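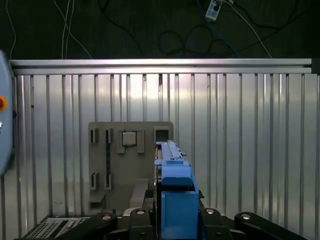
**Thread: Slot tolerance on a fixture board**

**abhatt** · 10 November 2021
Cutting a new board for insertion practice. Grey plate, rounded corners, narrow vertical slots and one raised square socket. What clearance are people running on the slots? I have 0.2 mm per side and tabs bind at the bottom.

**naa_n**
Binding at the bottom is usually taper. Measure both faces before changing the drawing.

**Seixas49**
Disagree. 0.2 is too tight for a printed part whatever the taper. Go to 0.3 and chamfer the entry.

**naa_n**
He said cutting, not printing.

**abhatt**
Milled. Back face is 0.09 mm narrower.

**naa_n**
Taper, then. Flip the plate and take a second pass.

**Seixas49**
Fair. I'd still chamfer. What colour is the stock? Matte grey hides burrs, so run a fingernail down each slot.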